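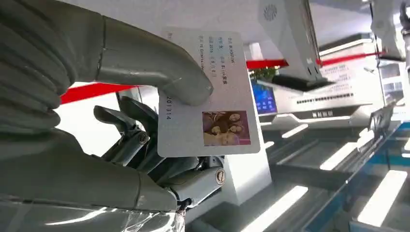
# Jalali：桌面、台面与地面物品登记表

本仓库收录 Ginov 办公区一个房间里的物品登记记录，共 1,736 行，对应 129 件物品。每一行写的是某件东西在某次登记时待在什么位置、挨着谁、由谁记下、当时叫什么名字。最后一项的变化幅度远大于前几项，这也是本文件写得这么长的主要原因。

如果你只想要数据，打开 `records.csv` 就行。如果你想知道为什么同一个纸板格子在五月叫“收纳盒”，后来叫“格架”，有一阵还叫“那个”，请往下读。

最后整理日期：2024年9月12日，星期四。

## 目录结构

```
jalali/
├── README.md
├── records.csv # 全部登记行
├── items.csv # 物品主表，一件一行
├── aliases.csv # 曾用名，请怀着平常心打开
├── zones.md # 分区说明
├── labels/ # 标签打印模板
└── disputes/ # 未解决的命名争议
```

`disputes/` 目录曾经被删过一次，删除者认为争议都解决了。第二天目录又建了回来，里面多出两个文件，其中一个讨论的是上一次删除算不算争议。

## 登记表是怎么来的

起初只是要列一张搬家单。Ginov 当时准备把 Drelladlow 那边的几张桌子合并过来，Soon-im Wang 写了一页纸，上面有桌子、椅子、柜子，还有“杂物若干”。问题全出在“若干”两个字上。搬完以后，杂物比桌子多，而且每个人都坚称其中没有自己的。

Dae-han Jin 把那页纸抄进表格，给“若干”逐件编了号。编到第二天下午，他发现有三条记录说的是同一根线，只是线头分别朝着三个方向。于是有了“一件物品一个编号”的规定。规定执行得不错，例外都写在下文“已知问题”里。

表格最早挂在 Piltorus 的共享盘上，每个人都能改，每个人也都改了。后来迁到这个仓库，改动至少要写一句说明。提交记录里最常见的说明是“改一下”。

## 分区

房间没有隔断，分区全靠约定。约定如下：

| 代号 | 名称 | 通常登记什么 |
|---|---|---|
| `T` | 台面区 | 带屏幕的设备、自助机、卡片 |
| `D` | 书桌区 | 电脑、转接器、手机、收纳用的东西 |
| `C` | 柜顶区 | 包、盒、收好以后就没再打开的东西 |
| `F` | 地面区 | 一切本来不打算放在地上的东西 |

柜顶区按理属于书桌区，因为柜子紧挨着桌子左右的某一边，站在不同位置的人对左右有不同看法。我们试过用“靠窗”“靠门”来区分，结果两派各自指着不同的门。现在的做法是写相邻物品：先写它上面放着什么，再写它旁边是什么。啰唆，但吵架少了。

分区边界有争议时，以物品的重心为准。没有人真的去找过重心，大家用的是“看着像压在哪边”。

## 字段说明

`records.csv` 每行包含：

- `item_id`：物品编号，与 `items.csv` 对应。
- `zone`：分区代号，只能填一个。填 `T/D` 的会被退回。
- `called`：登记人当时对它的称呼，照原样保留。
- `next_to`：相邻物品，最多三件。
- `on_or_in`：放在什么上面，或者塞在什么里面。
- `text_read`：物品表面能读出来的字，读不准就加问号。
- `by`：登记人。
- `note`：备注。请克制。

`items.csv` 另有以下几项：

- `name`：现行名称。
- `colour`：颜色，一到两种。
- `material`：材质，不确定就填 `unknown`。
- `size_mm`：三边尺寸。目前填了 98 件，余下的还在等尺子。
- `family`：所属类别，见下节。

`note` 原本没有字数限制。后来 Jae-hoon Jang 在一把椅子的备注里写了一整段它的扶手为什么让人心烦，从腕部的角度论证到桌沿的高度，文笔很好，但是导出以后整列宽得看不见别的东西。现在上限是一行。那段文字完整保存在 `disputes/chair.md`。

## 类别

### 卡片类

全表最小，也最能惹事。卡片会被夹在别的东西下面，会被当书签，会跟着人出门吃午饭。登记时请遵守：

1. 只写颜色、朝向和能读到的短字样。
2. 像证件的卡，地址和出生日期一律不抄。哪怕姓名那一行看着像 “BLACKPINK”，小照片里是一群挨在一起的长发的人，竖着的一串数字是 201314，也照此办理。规矩对追星用品同样适用。
3. 白色卡片请不要只写“白卡”。写清楚它挨着什么，否则一张表里全是白卡，谁也找不回谁。
4. 卡片插进别的东西里时，填 `on_or_in`，不要填 `next_to`。

关于第二条里那串 201314，曾有人在 `material` 一栏填了“爱情”。已改为塑料。

### 收纳类

收纳类的悖论是：为了收拾桌子而买来的东西，会占掉原本要收拾出来的地方。表里的收纳物品按用途分成“装东西的”和“装过东西的”，后者增长更快。

瓦楞纸板做的分格收纳盒是本类的主力。它分量轻，样子朴素，隔板一抽就歪，适合放不知道该放哪里的小件。格子空着的时候也要登记，填 `empty`；大部分空着则填 `mostly_empty`。有人提议按格子逐一编号，讨论了二十分钟，没有通过，因为届时格子的行数会超过它里面东西的行数。

硬壳拉链包归柜顶区。包里有什么不登记，只登记包。打开别人的包不是登记工作的一部分，这一条写进来的时候会议室里安静了一会儿。

### 线与转接类

线按接口登记，不按长度。长度取决于谁去量，以及他有没有耐心把它捋直。

转接器一律叫“转接器”，不许叫“小黑块”。深灰色的更不许叫小黑块。`aliases.csv` 里“小黑块”目前指向四件不同的物品，其中一件是橡皮。

线从电脑一侧出来、通往插座的，两端分别记。只看见一端的，另一端填 `unseen`，请不要凭信念补全。

### 便携设备类

手机不登记归属，只登记有没有。手机通常在某人手里，所以 `on_or_in` 允许填 `hand`。

圆角、巴掌大、放在桌角的那种小设备，分不清是随身路由器还是充电宝时，名称填“便携设备”，备注写“待查”。我们知道翻过来看一眼底部就能查清楚。我们也知道翻过来的那个人会顺手把它放到别处，然后整个书桌区要重新登记。

### 地面类

见下节。它值得单独一节。

## 地面区特别说明

地面区最初不存在。写第一版分区时大家一致认为，地上不应该有东西，所以不需要代号。这个判断在原则上至今正确。

地面的灰色给登记带来了一点麻烦。深色的小件落在上面，和地面自身的深浅斑点混成一片；光照强的地方又白得什么都看不清。因此地面区登记要走两遍，第二遍换一个方向走。
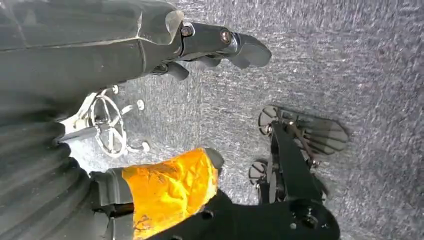 *地面区：带辐条的白色轮状件，外缘伸出三个小圆头；一旁的黑色波纹件单独立项。*

轮状件的名字前后换过好几次，按时间排列是：方向盘、小车轮、舵、阀门、轮子（暂定）。登记原则是看得见什么写什么，所以现行名称是“白色辐条轮”，用途一栏留空。每个新来的人都会对用途有一个全新的、非常有把握的见解，请把见解写进 `disputes/wheel.md`，文件末尾还有空间。

黑色波纹件的情况类似。它的表面一道一道地起棱，主张“风箱”的和主张“护套”的各有支持者。`material` 填的是 `unknown`，两派都不满意，说明这个填法比较公平。

地面区其他规定：

- 桌腿、椅脚不登记，它们属于桌子和椅子。
- 影子不登记。是的，有过。
- 从桌上掉下来的东西，捡起来之前先登记。捡起来以后再登记的，算书桌区。

## 书桌区特别说明

书桌区的记录占了全表的大头。浅色木桌，黑色办公椅，一台灰色笔记本电脑，剩下的就是它们周围慢慢长出来的一圈。

登记时从坐着的人对面看过去，所有左右都以这个方向为准。坐着的人会说你记反了。请礼貌地继续。

笔记本电脑合着或者开着，分别填 `closed` 和 `open`。机盖上的标签要记颜色和位置：黄色矩形的那张靠下居中，白色小贴纸靠上偏左。标签上的内容不必抄。之所以要记位置，是因为曾经有人把标签揭下来贴到另一台上，导致两台电脑在表里互换了身份，过了一个周末才换回来。

人坐在桌前时照常登记，不必请对方起身，也不必请对方把手里的东西放下。手指捏着的小件按 `hand` 处理，看不出是什么就写颜色，例如“米色小件”。不要问“你手里是什么”，问完以后对方会把手摊开，那一行就作废了。

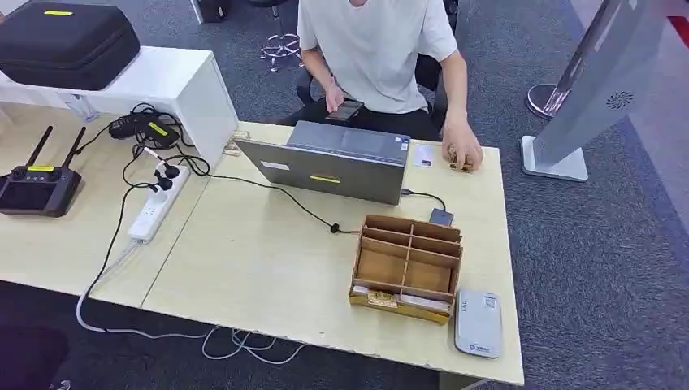

Annapurna Joseph 在评审里留言，说她同意把收纳盒的现行名称定为“瓦楞纸板分格盒”，但反对把塞在它前端的那件扁平物品并入同一编号。白金两色的印刷面明明白白是另一件东西，她写道，你们总不能因为它待得安稳就说它长在盒子上。

意见已采纳，扁平物品单独立项，名称暂定“白金印面扁平件”。Hernán Chambi 随后指出这个名字听起来像一道凉菜。该意见未采纳，但已归档。

## 命名规则

名称按“颜色 + 材质 + 形状 + 通用名”的顺序写，不知道的部分跳过。举几行：

| 可以 | 不可以 | 不可以的原因 |
|---|---|---|
| 黑色硬壳拉链包 | 那个包 | “那个”是哪个 |
| 深灰色转接器 | 小黑块 | 见上文，情绪较重 |
| 白色辐条轮 | 舵 | 我们不在船上 |
| 白色斜面自助机 | 前台 | 前台是个位置 |
| 米色小件 | 好像是饼干 | 请不要猜，更不要验证 |

现行名称以外的所有叫法进 `aliases.csv`，那里目前涉及 80 件物品。曾用名不删除，哪怕它很难听。搜索的时候，真正有用的往往是难听的那个。

## 怎样新增一条记录

1. 先在 `items.csv` 里查，再在 `aliases.csv` 里查，两处都没有再新建编号。
2. 填分区。拿不准就问离它最近的人，不要问离它最远但最有主见的人。
3. 填 `called`，写你第一眼叫它什么。
4. 填相邻物品。相邻物品也没有编号时，回到第一步。这个过程理论上可以持续到下班。
5. 提交，附一句说明。“改一下”仍然允许，但希望你感到一点惭愧。

## 检查脚本会报的错

```
E01 分区代号不存在
E02 同一物品同一次登记出现在两个分区
E03 相邻物品包含它自己
E04 called 为空
E05 note 超过一行（参见 disputes/chair.md）
W01 text_read 没有问号，但历史记录读法不一致
W02 名称中含有“那个”
```

E03 看着荒唐，却是触发最多的一条。原因基本上都是改名改了一半。W02 只警告，不拦截，拦截版上线当天有人把“那个”全部换成了“这个”。

## 已知问题

- 椅子会动。登记时它在书桌区，写完这行字它可能已经在地面区的中央。目前仍记为书桌区。
- 五月以前的行没有 `next_to`，后来也没有补。补的依据只能是记忆，而我们的记忆正是建表的起因。
- `text_read` 对模糊小字的读法因人而异，请当作参考。
- 有一支笔拥有两个编号。合并申请已提交，提交之后笔不见了。
- 颜色栏里“灰”“深灰”“炭灰”混用。曾经打算统一，拿了色卡来比，色卡自己也要登记，事情就搁下了。
- 透明的东西漏记率偏高，揉皱的塑料膜尤其如此。有人当垃圾，有人当包装，有人说先别扔。

## 适合做什么，不适合做什么

适合：找东西，核对搬运清单，研究一群成年人如何称呼同一个纸盒。

不适合：估价，追责，证明某件东西不是你放的。最后一种用途每个月都有人尝试，`by` 字段记录的是登记人，不是放置人，请停止截图发群。

## 联系

主表归 Dae-han Jin，分区和标签模板归 Soon-im Wang。命名争议请直接写进 `disputes/`，不要当面提，尤其不要在别人端着杯子的时候提。杯子目前尚未列入登记范围，议题已经开了，投票结果是平局。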